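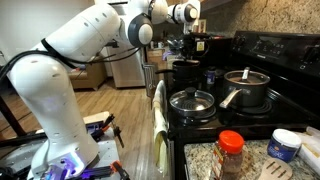
Cleaning behind and under a freestanding electric stove

Allow an afternoon for this, or a morning if the kitchen is small. The job suits a freestanding electric stove on a hard floor. Gas stoves have a connection that should be left to a licensed fitter, so stop here if yours is gas.

What you need

A torch
A vacuum with a crevice tool
A plastic scraper
Two buckets and several old cloths
Dishwashing liquid
Bicarb soda
A piece of thin hardboard or an old flat sheet of carpet, a bit wider than the stove
A second person for the lift

Step 1. Turn off the power

Switch the stove off at the switchboard. The wall switch above the bench is not enough, as on older installations it may not isolate the whole appliance. Turn a hotplate on for a minute afterwards and check that it stays cold, then turn the knob back to off. If the stove is hard-wired on a short cable it may not come far enough forward to clean behind. Have an electrician look at it and do only the front and sides in the meantime.

Step 2. Empty it

Take out the oven racks, trays and anything in the bottom drawer. Leave them in the sink in hot water with a good squirt of dishwashing liquid. Lift the drawer off its runners if it will come. With the drawer out you can often see most of the floor underneath, and the torch will tell you whether the stove needs to move at all.

Step 3. Protect the floor

Wood-look planks scratch easily, and grit under a stove foot will leave a line the full length of the pull. Vacuum in front of the stove first. Lay the hardboard smooth side down, hard up against the front feet. Tin-yau Ho, who did our floor, used carpet laid pile side down and that slides well too.

Step 4. Bring the stove forward

Check for an anti-tip bracket at the back before you pull. Most let go when the stove slides straight out. One person tilts the stove back very slightly while the other pushes the sheet under the front feet. Then walk it out a little on each side in turn. Hold the body of the stove, never the door handle. Stop when you can reach the wall – 400 mm is enough for most people, and 800 mm is plenty.

Step 5. Floor and wall

Vacuum up everything loose, including along the skirting. Soften grease on the floor with a cloth wrung out in hot soapy water, left in place for ten minutes, then use the plastic scraper almost flat. Don't flood the planks. Water gets into the joins and the edges swell.

On a painted wall start at the bottom and work up so that drips don't streak. A paste of bicarb and water will shift brown spots, but test it low down first as it can dull a gloss finish.

Step 6. Sides of the stove

Wipe the sides with soapy water, then a clean damp cloth, then a dry one. Black enamel shows every smear, so change the cloth often. Keep water away from the rear panel and the terminal cover.

Step 7. Put it back

Let the floor dry fully. Slide the stove in the same way it came out, making sure the cable isn't pinched and the bracket has caught. Remove the sheet, check with a level across the hotplates and adjust the feet. Restore the power and reset the clock – on some models the oven won't heat until the time is set.

While you have the vacuum out, pull the grille off the bottom of the fridge and do under there as well.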